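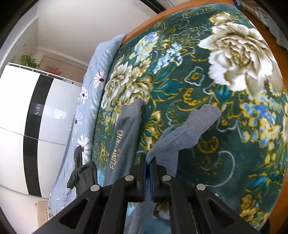 On the Bed: Laundry Sorting at Tolla

Gallery page 2, clothes and bedding
Text by Khrystyna Hrynyshyn

Tolla is a shared house with one laundry room downstairs and four bedrooms upstairs. Washing comes up in mixed loads and gets sorted on whichever bed is free. This part of the gallery is about the small stuff, mostly children's clothes and socks, and the bedding they get sorted on. Page 1 has the laundry room and the drying racks. Page 3 has the linen closet.

Gray knit sock, gray sweatshirt, dark green blanket
The sweatshirt has FUNNY KID on it in gold-yellow letters, with a small star-like mark between the words. The sock is a fuzzy ribbed knit, folded over at the toe end. The dark gray cloth near the edge of the mattress may be another sock, and for sorting purposes it goes in the same group until someone opens it out.

Notes on the clothes

Socks
Socks are sorted first. They go by thickness before color: knit socks together, thin cotton ones together, sports socks together. We used to go by color, and with so much gray in the house that left one big heap and not much progress. Csenge Vida suggested the change and it has stayed.

A pair gets laid flat, one on top of the other with the heels lined up, and folded once. Knit socks are not rolled into balls here. The cuff of the outside sock stretches, and after a winter it will no longer stay up. Single socks go in the flat dish on the landing. Anything still in the dish after two months is used for dusting or for washing bikes.

Sweatshirts
Printed sweatshirts are washed inside out at a low temperature and turned right side out upstairs. Lettering is folded to the inside if the print is thick, or left facing up if it is thin and already soft. The folding order is sleeves back, sides in, hem up to the neck. Children's sizes need only one fold after the sleeves. They go in the drawer standing on edge so the prints can be seen from the top, and the rest of the pile stays put when one is pulled out.

Zoia Shevchuk keeps a list inside the closet door of what has been outgrown. Sweatshirts on the list are put in the hand-on box, which goes out in December and again before the summer.

Odds and ends
Small dark pieces are the ones that get missed. They slide toward the side of the mattress and end up between the bed and the wall. When a bed has been used for sorting, run a hand along that side before making it up. The count after the last big clear-out was seven socks, one mitten and a pillowcase.

Notes on the bedding

Plush blankets
There are three plush blankets in the house and they all shed a little lint onto knitwear. If it bothers you, put an old sheet over the blanket before tipping out the basket. Most of us skip this and use the clothes brush afterward. The brush hangs on the hook by the bathroom and should go back there.

Plush is washed by itself, with no fabric softener, at 40 degrees or lower. Shake it out well before hanging it. The tumble dryer flattens the pile, so it goes on the long rack with the plush side out, and it will need a night and most of the next day. Derek Marsden dries his over two chairs on the porch, and that works too if the weather holds.

Covers underneath
Pale covers should be checked for dye after dark clothes have been lying on them. New black and navy items are the worst. Wash those separately the first couple of times, and keep them off the beds until they are fully dry.

Order of work

Tip the load out in the middle of the bed.
Pull out towels and sheets and fold them on the chair.
Lay the larger clothes flat, lengthwise, along one side.
Put socks and other small pieces on the opposite side.
Pair the socks.
Fold the larger clothes.
Check the edges of the mattress.
Shake out the blanket and put it back straight.

One person can get through a full basket in roughly 40 minutes. It is quicker with two, if one pairs and the other folds.

Where things go

Paired socks: top drawer, left half
Single socks: dish on the landing
Children's sweatshirts: second drawer, on edge
Adult sweatshirts: shelf in each room
Outgrown clothes: hand-on box, hall closet
Mending: cloth bag on the back of the laundry room door

Demyd Romaniuk does the mending and asks that socks with holes be put in the bag as a pair, even when only one of them needs work. Pin a scrap of paper to anything where the damage is hard to find.

Corrections to the notes can be left on the board in the laundry room. Page 3, Linen Closet, is next in the gallery.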